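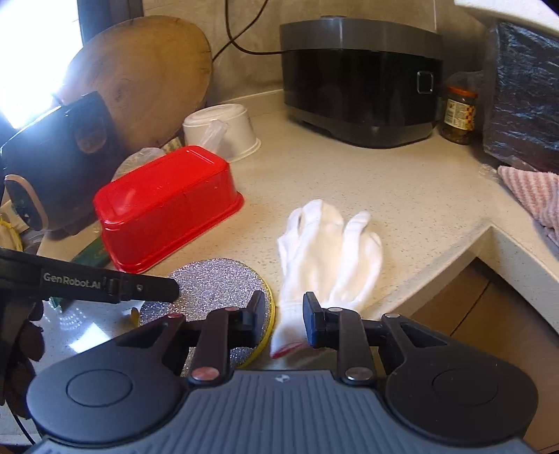 ## Gripper comparison, kitchen counter - 3/26/22

Purpose of this entry: to record the second round of trials with the hand-held grippers on soft and thin household objects, and to note the settings to be carried into the next round. The February round used rigid objects only and is written up separately.

### Equipment

- Two black hand-held grippers with parallel jaws, operated as a left and right pair. The black rectangular fingertips were used as fitted.
- Alternate fingertip set from Kurnard, softer face, same mounting.
- Logging controller: Plundberg unit, old firmware. The Clundthorpe unit was on the bench as a spare and was not used.
- Object set: white knit glove with red-banded cuff, round scouring pad with yellow rim, red plastic tub, white plastic bowl.

### Procedure

Each object was approached with the jaws open, gripped, lifted clear of the counter, held, and put back. The glove was laid palm-down with the fingers toward the wall and taken by the cuff. Five lifts per object per fingertip set. The operator was asked not to correct a poor grip once the jaws had closed. Corrections made in February rendered several of those recordings useless for comparison.

Jaw opening was logged throughout. The full session came to 730 recorded seconds after trimming. Three recordings were discarded because the controller dropped the left channel; the lifts were repeated at the end of the session.

### Observations

**Glove.** The black fingertips took the cuff reliably when both tips touched the counter before closing. When they were held even slightly above it, they closed over the top layer of knit and the cuff slid out. The Kurnard set was more forgiving on height but tended to gather the fabric into a ridge, which then had to be shaken loose after release. For folding work the first behavior is preferred, provided the approach height can be held.

**Scouring pad.** Both sets gripped it on every lift. Gripping across the rim gave a steadier hold than gripping across the face. The pad left bits of fiber on the softer fingertips and these were cleaned before the next object.

**Tub.** Lifted by the lip, one jaw inside and one outside. There was some rotation about the grip point with the black tips and less with the Kurnard tips. A two-handed lift removed it entirely with either set.

**Bowl.** The poorest results of the session. Taken upside down, the bowl offers little to close on, and the black tips slipped on three of five lifts. The softer set slipped once.

### Lighting

The window was left uncovered. Exposure on the left gripper's camera settled at 68 on the controller scale and was locked there. With automatic exposure the view dimmed each time the gripper turned toward the window, and the edge of the glove against the pale counter became hard to find in playback. Locking is recommended for all further work at this counter - the setting should be entered on the session sheet, as it was omitted in February.

### Open items

1. Repeat the bowl lifts with the bowl right side up, both sets.
2. Check the left channel cable before blaming the controller. If the fault persists, swap in the Clundthorpe unit.
3. Ask Štefanec whether a thinner fingertip can be supplied for the same mounting. Their drawing shows one, but the part is not on the current price list.
4. Define "slip" in writing. Two lifts today were scored differently on first and second viewing.
5. Add a thin dish towel to the object set.

Recordings are on the shared drive under the session date. The Kurnard tips have been returned to the drawer and the black tips refitted.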